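3. The small room: dusting around the air purifier

3.1 Why we picked this corner

I'll admit that when Krum Krasniqi and I started planning the Ruawai study, neither of us wanted the small room. It has one good floor (pale wood parquet in a zigzag pattern, which I'm still a bit jealous of), a white desk, a white door and a tall white air purifier, and that seemed to be the whole story. Then we read through the cleaning diaries from the first part of the project, and the purifier kept turning up. People wrote about it the way they write about the top of the fridge. It gets wiped when somebody notices it, and then everyone forgets it again until the light hits it.

So this section is about wiping a household appliance that is itself there to deal with dust. We think that's a nice small task to study! It has a clear surface and a tool you already own, and it has a bucket, which we'll get to, because the bucket ended up taking most of our attention.

Our interest follows on from the diary work in Section 2, where we sorted 2,063 entries by the thing being cleaned. Floors and sinks take up most of them, as you'd guess. Appliances come further down, and within appliances the tall ones (purifiers, heaters, fans on stands) were hardly ever written up by themselves. They were tacked on to some other job: "did the desk and the top of the purifier," or "mopped, wiped the machine while I was there." Tamsin Ruddock, who read the diaries alongside me, started calling these passenger jobs, and the name stuck. I use it in the rest of the paper.

3.2 What goes into the job

The things involved are few. There's the purifier, a cloth, a plain white bucket with a handle, and a thin plastic bag. We didn't hand out special cleaning products, since our pilot at Clakley had shown that people given a new spray spend half the session reading the label. (I did too, to be fair.)

The purifier has three kinds of surface, and each of them asks for something different. The top is dark and glossy and shows every smear. Along the back edge of the top there's a long slotted vent, and a flat wipe just skims over the ridges and leaves whatever is sitting between them. Then there's the big front panel, which is covered in rows of small round holes. Diary writers disagreed about panels like this one. One camp wipes straight down and calls it done, the other goes after it with a soft brush, and a few people wrote that they had never thought of the front as a thing you clean at all.

The cloth matters more than I expected. A dark cloth hides its own dirt, so you lose the little signal that tells you it's time to refold or rinse. On a white cloth you'd see it right away. Against that, several diary writers said they like dark cloths for exactly this reason - they don't look grim hanging in the bathroom afterward. I can't argue with that.
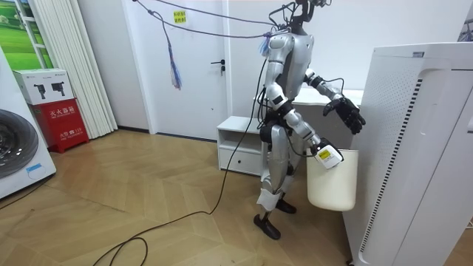
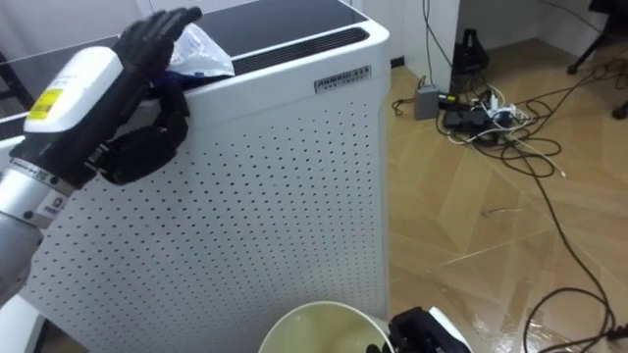

Figure 3. The small room, with the bucket held by its handle (first picture) and the cloth and plastic bag at the top of the purifier (second picture).

3.3 Where the bucket goes

We coded 40 sessions for bucket position, and I ended up with much stronger feelings about this than I had going in. There are three habits. Some people carry the bucket from spot to spot and keep hold of it while they look over the next surface. Some put it on the floor right up against whatever they're wiping. And some park it by the door, walk back and forth, and drip. The parkers were the ones who most often wrote in their diaries that the job was annoying, and I believe them.

On a wood floor the drips are a real worry. The grooves between blocks of parquet are where water likes to sit, and one participant from the Tridelton group told us she keeps an old towel under her bucket the whole time. She also moves the towel with her foot, which Krum timed, and it adds next to nothing.

Putting the bucket directly in front of the purifier has its own trade-off. It shortens the trip from cloth to water, which is lovely, but it also puts a round thing exactly where your feet want to be when you wipe the front panel. People dealt with this by doing the top first, then nudging the bucket sideways before going down the front. Our written instructions said nothing about order. Most people did it that way anyway, and the ones who started with the front panel usually went back over it after dust came down from the vent.

The plastic bag was a late addition. In the pilot, folks shook the cloth out over the bucket and then looked unhappy with the water, so we put a bag on the list for fluff and loose dust. It's light and it slides around, and participants kept looking for somewhere to set it. Tamsin would like to try a small lidded box next time. I'd rather keep the bag and give it a hook.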